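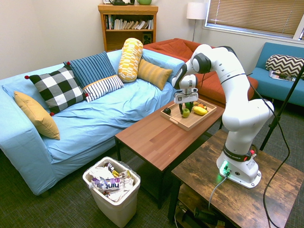

Sidra Soomro once remarked that a robot learns her bad habits faster than her good ones, and that she noticed this only when she watched it hesitate above an apple exactly as she did.

Chapter 4
Showing the Task

In Chapter 3 we wrote the motion of the arm by hand, point after point. In this chapter a person gives the motion, and the program is made from the recording. One such recording is called a demonstration.

There are two common ways to give it. In kinesthetic teaching, the person holds the arm and leads it through the task while the motors carry its weight. In teleoperation, the person stays away from the arm and moves it with another device, for example a joystick or a smaller copy of the arm. The first way lets the teacher feel contact directly. The second keeps the teacher's hands out of the camera view, but it needs more practice.

Our main task is to take one fruit from a tray on a coffee table. It looks easy. The gripper must come from above, close on a round object, and leave the neighboring fruit in its place. The Uston data set, which we use in the exercises, has 855 demonstrations of tasks of this kind, and 157 of them are marked as failed. Please do not delete the failed ones before you read Section 4.5.

Section 4.1 explains what should be recorded at each time step. Section 4.2 compares the two ways of teaching. In Section 4.3 we train a first policy and look at where it stops following the teacher.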